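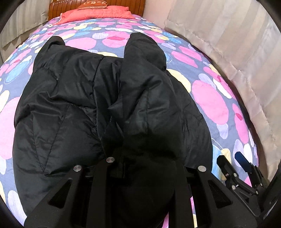 Channel setting is a method of mounting gemstones in jewelry, in which a row of stones sits between two parallel walls of metal with no prongs between them. It is common in wedding bands and bracelets. The smooth walls are less likely than raised prongs to snag on clothing.

Stones for a channel are matched in width, often 2 mm. Resizing is difficult, and a band set all the way around is usually remade in the new size.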